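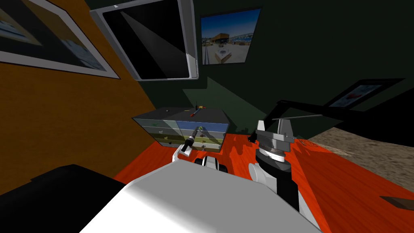 ZUDCOMBE, December. Hellow today published its first comparison of gripper settings for two-armed bench robots, and the company is asking customers to read it with some caution.

The Stikurside trial set two ways of controlling a gripper against each other over 200 simulated runs. The task was tool handling at a workbench with a drawer cabinet. The slower controller dropped the tool in 36 runs. The faster one did better, though most of its lead came from a single batch that Hellow plans to repeat.

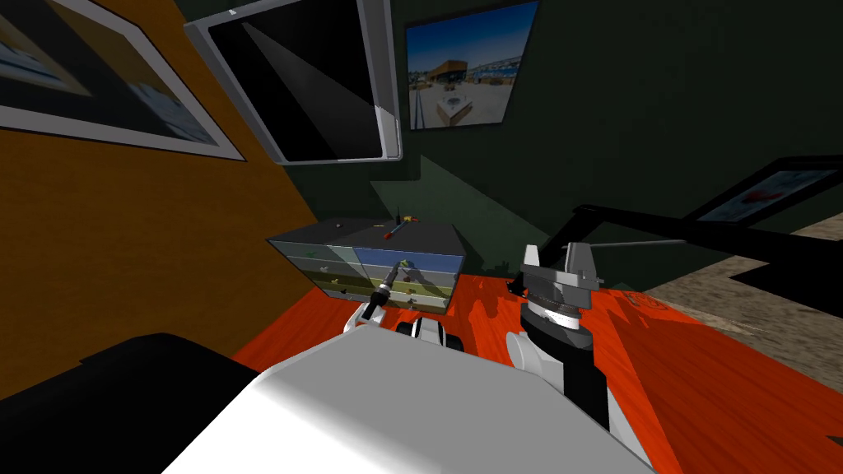 Does a good score in simulation mean a gripper will work in a real shop?

Hellow doesn't think the trial shows that. Simulated friction is a guess, and no hardware was tested.

The company has seen too many claims of 100 percent success in this field and makes none. It will not recommend either controller until the bench tests are finished.

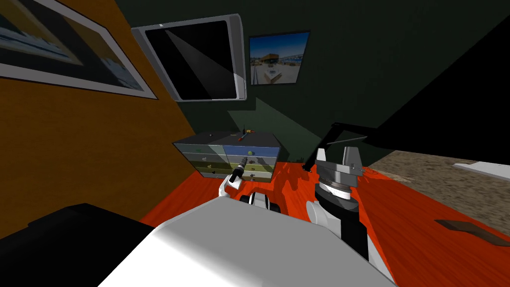 Availability

The full run logs, all 1083 pages of them, are free on request from Hellow's Zudcombe office.

Recent releases
Hellow delays Âu wrist camera
Stikurside trial: what we left out
Hellow withdraws spring grip-force figures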